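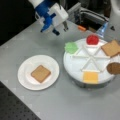
Figure 3. Plate and divided round platter on the gray tabletop. A single square cracker lies on the plate; toy food pieces are set out along the outer edge of the platter.

3.2 Table layout and food pieces

All assembly orders in this part of the study were made on one light gray table. The layout has two fixed items, a white plate and a round white platter with raised dividers that meet in the middle (Figure 3). The plate is where an order is built. The platter holds the pieces that have not been used yet, and we call it the pantry in the rest of the paper.

We chose a divided platter after a first round with the Tirkel set, in which pieces kept in an open tray slid under one another and were hard to tell apart. With dividers, a flat yellow square and a ruffled green leaf can sit near each other and still be picked out by shape and color. Pieces are placed toward the outside of the platter and may hang over the rim. We did not correct this – it happens in any kitchen where the dish is a little small for what is on it.

An order is a short written list read from bottom to top. The shortest order has one piece and the longest has 5. Square crackers serve as the base in the s'more and snack orders, and a bread piece serves as the base in the sandwich orders. We wrote 142 different orders and repeated most of them with the pantry filled in a new arrangement, which gave 468 trials. 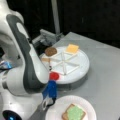
Figure 4. The same table from another viewpoint, with the round turntable in the middle and the dark backdrop behind.

The pantry stands on a low round base and can be turned by hand. Before each trial it was turned to a starting position drawn from a list, so that no kind of food stayed on the side nearest the plate. The plate was put back on its mark and emptied. The order sheets follow the wording rules of Xie (Section 2.4), with one change: "cheese" always means the flat yellow square, even in orders that also ask for a spread.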